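Jornada de puertas abiertas en Nesside: fui a ver si ya recogen la mesa

El tren hasta Nesside tarda 79 minutos y sale demasiado temprano, así que llegué con sueño y con pocas ganas de creerme nada. Lo aviso para que cada cual descuente lo que quiera. Llevo años visitando ferias y talleres donde se anuncia que las máquinas van a doblar la ropa, reponer estanterías y vaciar el lavavajillas, y sigo doblando la ropa yo.

La invitación de Drandstead prometía «manipulación diestra para el hogar y el comercio». Es una empresa pequeña, instalada en una nave con suelo de hormigón a quince minutos andando de la estación. En el mostrador me dieron una pegatina con el número 431 (no entendí la numeración, no éramos ni de lejos tantos) y me metieron en el grupo de las once. Éramos 16. Había gente de residencias de mayores, un par de encargados de tienda, estudiantes y algún curioso como yo.

La charla previa

Duró demasiado. Vimos diapositivas con cocinas muy luminosas en las que nunca hay una sartén sucia. El presentador repitió varias veces la palabra «cotidiano», y cuando una señora de la segunda fila preguntó por las camas, si hacían camas, contestó que los textiles estaban «en la hoja de ruta». Apunté la frase porque la he oído en otras tres empresas.

Lo que sí me pareció serio fue la explicación de las manos. Drandstead monta dos brazos sobre el borde de la mesa y les pone manos con dedos articulados, cuando media industria resuelve lo mismo con una pinza de dos puntas. Según ellos, una casa está hecha para dedos: asas, tapones, interruptores, cremalleras. De acuerdo. También está hecha para espaldas que se agachan y para alguien que sabe dónde se guardan las cosas, y de eso se habló poco.

Luego pasamos a la nave. El puesto principal era una mesa blanca y grande con una bandeja redonda oscura y un cubo de colores, de los de resolver, bien revuelto. La tarea, nos dijeron, se llama internamente «ordenar»: objeto suelto, recipiente, lo uno en lo otro. Recoger el salón, vamos, reducido a su mínima expresión.

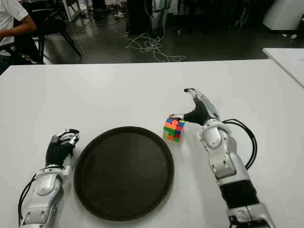

El puesto de la bandeja

Conviene decir qué se le pide a la máquina, porque en los folletos se pierde. Se le pide que coja una cosa de una mesa despejada y la lleve a una bandeja que está justo al lado. Un niño pequeño lo hace sin mirar, y luego lo deshace. Ni vasos medio llenos, ni migas, ni un gato.

Aun así, visto de cerca, entiendo que cueste. Un cubo de esos tiene las capas sueltas: si se aprieta por donde no toca, gira, y lo que se tenía agarrado cambia de forma. Los dedos llevan puntas negras redondeadas, y el pulgar es grueso. Pregunté por la fuerza del agarre y me respondieron que se ajusta para cada objeto. ¿A mano? De momento, a mano. O sea que alguien tiene que decirle antes cómo es la cosa que va a coger. En mi cocina hay bastantes más cosas que un cubo.

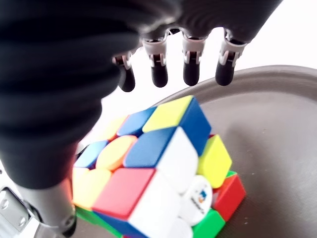 Y aquí viene mi queja principal, que es la misma de siempre. En una demostración se enseña el agarre, cuando el trabajo doméstico casi nunca consiste en agarrar. Consiste en decidir. ¿Esto va a la bandeja o a la basura? ¿Este papel es un tique o la receta del médico? Pregunté qué haría el sistema si en la mesa hubiera, además del cubo, unas llaves y media manzana. Me dijeron que la selección de objetos la lleva otro módulo, Besus, que ese mes no se enseñaba al público. Lo dejo escrito tal cual.

Los encargados de tienda fueron más prácticos. Uno quería saber cuántas piezas por hora. La respuesta fue que todavía no medían en piezas por hora, y el hombre guardó el bolígrafo. Para reponer un lineal, dijo después en la cola del café, necesita que alguien vea que un bote está abollado y lo aparte, y que de paso le indique a un cliente dónde está la levadura.

Las manos de cerca

Nos dejaron acercarnos por turnos. Reconozco que la mecánica me gustó: tramos metálicos de color plata, palma negra, tornillos a la vista. Se agradece que no la hayan forrado con una piel falsa. También se agradece que no haya cara ni vocecita.

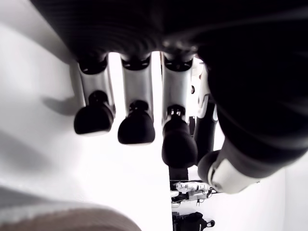

La mano desde abajo, con los dedos plateados y las yemas negras.

Pregunté por la limpieza, que es lo que pregunto siempre. Tantas juntas y tantas rendijas, en una cocina, quieren decir grasa. ¿Se puede pasar un trapo húmedo? Con cuidado. ¿Se puede meter la mano en el fregadero? No. Entonces los platos quedan fuera, y con los platos se va la mitad de lo que la gente espera cuando oye «robot doméstico». Existe un guante protector de un proveedor, Nieto, que nos pasaron para tocarlo. Es grueso y bastante rígido. No sé cuánto tacto quedará debajo.

Los cables son otra cuestión. De cada brazo salen cables negros que hacen bucle por fuera, y detrás, en el suelo, había una maraña de cables blancos que yo, con dos tropezones históricos en mi haber, rodeé con mucha prudencia. Una residencia no puede tener eso en un pasillo. La señora de las camas lo dijo en voz alta y le contestaron que la versión de producto irá recogida.

Volví al puesto de la bandeja antes de comer. Quería mirar un rato sin que me contaran nada, porque con el presentador al lado uno acaba viendo lo que le van diciendo que vea. 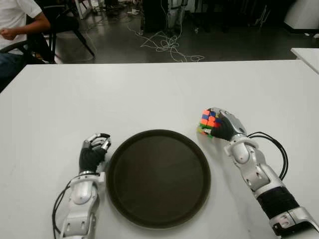 Mi impresión, después de ese rato, es que la mano derecha es la que me interesa y la izquierda todavía me parece un adorno caro. Cuando recojo la mesa, yo sujeto la bandeja con una y cargo con la otra, o aparto el mantel, o sostengo la puerta con el codo. Pregunté por el trabajo a dos manos y me remitieron a un vídeo. Pedí verlo sin acelerar. No lo tenían a mano, me lo enviarían. Sigo esperando.

Tampoco saqué nada en claro sobre el precio. Se habla de alquiler mensual, sin cifra, y de una persona de Drandstead que acompañaría la instalación durante las primeras semanas. Si hace falta un técnico para que la máquina aprenda a llevar cosas a una bandeja, yo preferiría que el técnico llevase las cosas y nos ahorrábamos la mudanza.

Para quien piense ir

Las visitas son a las once y a las cuatro, y en el grupo de la tarde me dicen que se habla menos y se ve más. Llevad calzado cerrado. El café es gratis y flojo. Si tenéis preguntas concretas sobre cocina o lavandería, hacedlas junto a la mesa y no durante la charla, que allí contestan los que montan los brazos y son bastante más francos que las diapositivas. Uno de ellos, al preguntarle cuándo le dejaría su propia casa al aparato, me dijo que dentro de 7 años, y luego pidió que no le hiciera mucho caso.

Yo volvería en octubre, que es cuando quieren enseñar Besus. Llevaré unas llaves y media manzana.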